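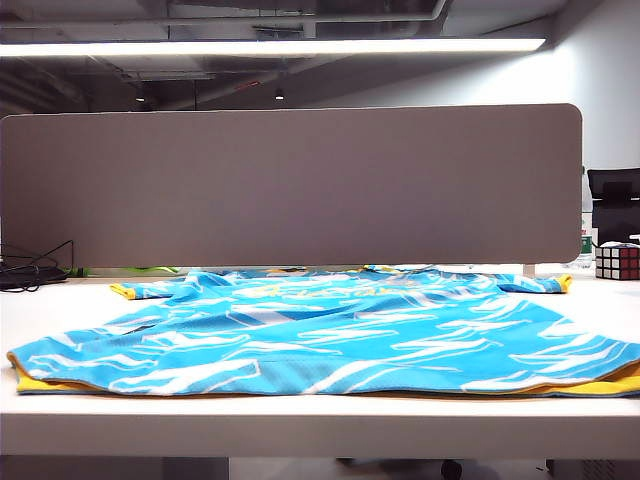 Idrisa Laizer told us that most clubs keep a shirt far longer than they should, and that by the third season the older ones are being worn by players who were in primary school when they were ordered. The remark was made early in our first interview and it shaped the rest of this project.

Team Clothing in Community Sport: Purchase, Care and Disposal
Student project report, Vurnstead College
Submitted by the Textiles and Community group

1. Background

Community sporting clubs in the Vurnstead district buy playing shirts in sets. A set is usually ordered when a sponsor changes, when a league alters its rules on colours, or when too many shirts have gone missing to field a team. The cost falls partly on the club and partly on families. Very little is written down about what happens to the shirts after that.

The group chose this subject following a unit on fibres and fabric care. Our aim was to find out how long playing shirts remain in use, how they are washed and stored, and where they go when a club no longer wants them. We did not study shorts, socks or protective gear.

2. Method

Six clubs agreed to take part. They play football, netball and hockey, and range from a junior club with a single oval to a senior club that shares the Jolmont grounds. Each club was sent a written survey in April, followed by an interview with the person in charge of the uniforms. A separate form was handed to players and parents at training, and 102 completed forms were returned.

Clubs were also asked to open their storage and let us list what was there. All six did so. Shirts were sorted by age where this was known, and by condition where it was not. We used a simple scale of good, worn and unfit. A shirt was marked unfit if it had a hole in the body, a split seam longer than a finger, or a number that could not be read from across a room.

Our teacher checked the survey questions before they were sent. Two were reworded. The original question on washing asked "Do you wash the shirt correctly?", to which nearly every parent in our trial had answered yes.

3. Findings

3.1 Purchase

Four of the clubs ordered through the same supplier, Flelluvis, which prints to order and holds a club's design on file. The remaining two used a local screen printer. Clubs that printed to order spoke well of being able to replace one shirt at a time. Against this, a replacement may not match the older shirts beside it, as colours fade with washing and sunlight.

The largest single order reported to us came to $3814, paid by the Rotich Hockey Club for new senior and junior sets in the one year. The club met the cost with a raffle, a sponsor and a levy on each family. Emmanuel Kaijage, who manages uniforms for the club, considered the levy fair but said that it had been raised at two meetings since and would be raised again.

3.2 Washing

Where the club washed the shirts as a set, one household normally took the whole bag home after each match. Where players kept their own shirts, practice varied widely. Parents reported washing in cold, warm and hot water, and a number used fabric softener. Care labels on polyester sportswear commonly advise against softener, which can leave a coating on the fibres and affect how well the fabric carries moisture away from the skin. Fewer than half of the parents who used it had read the label.

Tumble drying was less common than we had expected. Several parents mentioned printed numbers that had cracked or lifted in the dryer, and had changed to a clothesline for that reason. One club sends a note home at the start of each season asking families to wash the shirts inside out in cold water. The shirts we listed at that club were in better condition than the others, although they were also newer, and we cannot separate the two effects.

3.3 Storage

Storage was the weakest area. Shirts were found in garage tubs, sports bags, a canteen cupboard and the roof space of a clubroom. Mildew was noted at two clubs. In both cases the interview suggested that shirts had been put away damp after the last match of the season and left until the following year.

Only one club kept a written list of its shirts by number and size. That club was able to say which shirts were missing and who had last been given them. The other five relied on memory, and one had changed its uniform manager twice in a short period.

3.4 Disposal

None of the clubs had a policy on disposal. Old sets were given to juniors for training, passed on to a sister club, sold at a sausage sizzle or simply kept. Charity shops had accepted some shirts and refused others, mainly those carrying a sponsor's name. Two clubs had put shirts in the rubbish, and both said they would have preferred another option.

Polyester shirts can be recycled in principle, but we could find no collection point in the district that would take them. Blended fabrics and heavy printing make the work harder. Several parents suggested cutting old shirts up for cleaning cloths, and one had sewn hers into a quilt.

4. Limits of the project

The clubs that took part were those that answered our letter, and may be better organised than those that did not. The forms were completed at training, often in poor light and in a hurry. The age of many shirts was an estimate given by the club. Our target had been 100 forms, and although this was met, the netball clubs returned far fewer than the others.

5. Recommendations

Clubs should keep a written list of shirts by number and size, and hand it on with the role.

A short washing note should be given to every household that takes shirts home.

Shirts should be fully dry before they are packed away at the end of the season, and stored indoors off the floor.

Clubs ordering new sets should ask the supplier how single replacements will be matched in later years.

The district league should be approached about a shared collection of unwanted shirts, to be held once a year at the Jolmont grounds. The group has drafted a letter to the league, attached as Appendix B. The survey forms are in Appendix A.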